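Trade balance day, again

2026-07-18

OK quick one because I have to be out the door soon and I promised I'd write something when the Trarkmont trade numbers came out. They came out. Deficit got smaller. Everybody cheering. I'm not, or not much.

So the thing to look at is imports. Exports barely moved. Flat on the month, flat on the quarter if you squint. What happened is that imports dropped, and when you take a smaller number away from the same number the gap shrinks and the headline writes itself. "Deficit narrows for fourth month." Fine. True. But why did people buy less from abroad?

Two stories you can tell. One, local suppliers are picking up the slack, people switching to stuff made closer to home. Two, people are just buying less, full stop. I lean to the second one. Retail sales have been soft since December and I don't see any sign of the home-made stuff flying off shelves.
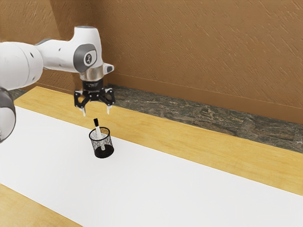 Capital goods are the bit that bothers me. Machinery, parts, the boring lines at the bottom of the table that you have to scroll for. Those fell the most. When a company stops ordering machines it isn't saving up for a party. It's waiting. And waiting shows up in output later on, usually when everyone has forgotten the month it started.

Huw Phillips emailed me to say I'm reading too much into one release (hi Huw). His point is that Nemon pulled a big order forward into spring to beat the new port fees, so of course the next few months look thin. Fair. That's a real thing and I should of mentioned it last time. But take that order out, spread it over the quarter, and you still get a drop. Smaller, yes. Still there.

Also the currency. It's been sliding, which ought to help exporters, and the exporters are not being helped. Usual answer is give it time, contracts run for 6 or 7 months, prices get fixed in advance, etc etc. I buy some of that. Less than I did a year ago.

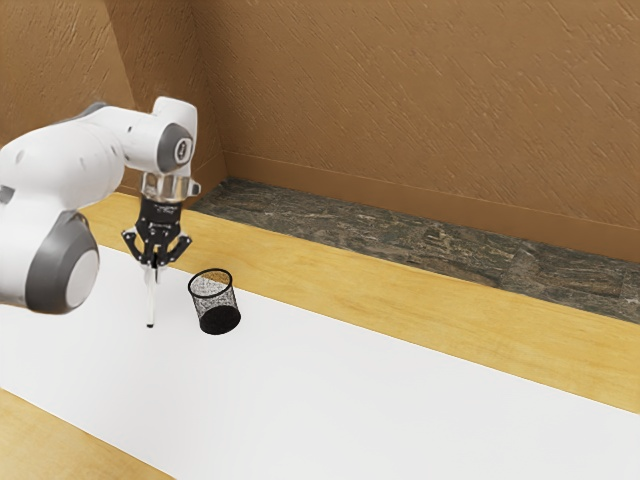
Reading time: 4 min

Anyway. Services. The release hardly mentions them and the papers skip them altogether, which drives me nuts -- freight and tourism are in there and they're the only part that looks healthy. Freight especially. Rusnák had a decent quarter going by their own statement, and they move enough boxes that I take it as a hint about the rest.

Small complaint while I'm here. The stats office changed the table layout AGAIN. The old codes are gone, the spreadsheet I've kept going for years now throws errors all down column F, and the note explaining the change is 908 words long and doesn't tell you which old code maps to which new one. I emailed. No reply yet. If anyone has a working lookup please send it, I will owe you a coffee.

What I'm watching next: the order books survey, then the revision to this one. Revisions have mostly gone the wrong way lately so don't get to attached to today's figure. Dilwyn Craddock thinks the deficit widens again before the winter, mainly on fuel. I think it stays about where it is and everybody argues over why.

Someone asked in the comments about Flernska and whether the plant closing there shows up in the export line. Not yet, shipments from stock are still going out. Give it a couple more releases. I'll do a proper post on that one, with charts, once the spreadsheet is fixed.

Right, coat, keys, gone.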